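Tips for the small workshop: looking after the gripper on a desktop robot arm

Posted January 5, 2023

At Climberg we take old office computers apart and sort the pieces, and one arm does a good part of the picking. It came to us second-hand from a dealer in Prornby, without a manual. These tips are what we have written on the wall beside it, put into longer sentences. They are for one arm on one bench, so please change them for your own case.

Before you touch the fingers, stop the arm and lock the stop button. I say this first even if everybody knows it. Then wipe the fingers with a dry cloth that leaves no threads. Do not use kitchen spray. It makes a thin film, and a memory module slides on it like soap in the bath.

Check the screws of the fingers every 10 working hours. Ours are small and they like to turn loose on the left side first. We make a line with paint marker over the head of each screw and the metal next to it. When the line is broken, the screw has moved. This costs five seconds and you need no tool for looking.

The cable of the gripper should have a loose loop at every joint. Move the arm by hand slowly to the farthest place it must reach and watch the cable the whole way. If it becomes straight at any point, give it more length there. Use hook tape for holding it. Plastic ties cut into the cover after some months — we changed one cable in July for exactly this.

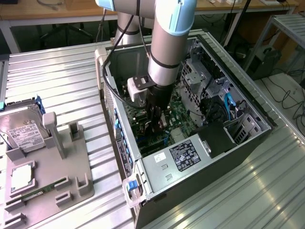 How do I know that the fingers are not square to the board any more?
Close them slowly on a flat steel ruler held upright on the bench. If the ruler turns a little when they touch it, one finger is ahead of the other. Loosen that finger, close again on the ruler, and tighten while it is closed.

The parts tray must always stand in the same place. We screwed two stop blocks to the bench and push the tray against them before each start. If you wash the tray, let it dry fully and teach the first position again. After that, run the arm at low speed for one full tray. We run it at 5 percent, and I keep my hand near the stop button.

Dust from old computers is the worst enemy. Blow out the case outside the room, never under the arm. The joint gaps of the arm we clean with a soft paint brush, from the top joint down to the wrist. Compressed air pushes the dust inside, so leave the air gun on its hook.

For the finger pads we tried the ones from Plullo and the ones from Sárközi. The Sárközi pads are softer and hold small parts better, but they wear out sooner. Our last pair was finished after 11 weeks. Write the date on the back of the pad before you glue it, and keep one spare pair in a closed bag away from the window.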